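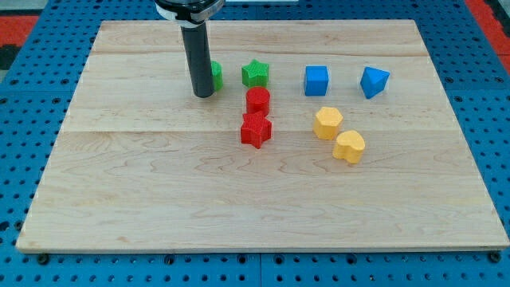
Six weeks is plenty for a sorting task, according to our club adviser, and the arm will do the easy colors first if we let it. So for Grendimell we're starting with the pushing part. Red, green, blue and yellow blocks, two of each, on the maple board.

I logged 1,642 runs in November and still don't like how the stars turn when they get nudged – the cylinders are no better. Next job is slowing the approach.

Search this blog
Go

Comments
Did you try a softer tip?
Our team had the same trouble with hearts.

Recent posts
Kundine club night
Wiring the Ridinix board
15 bad grippers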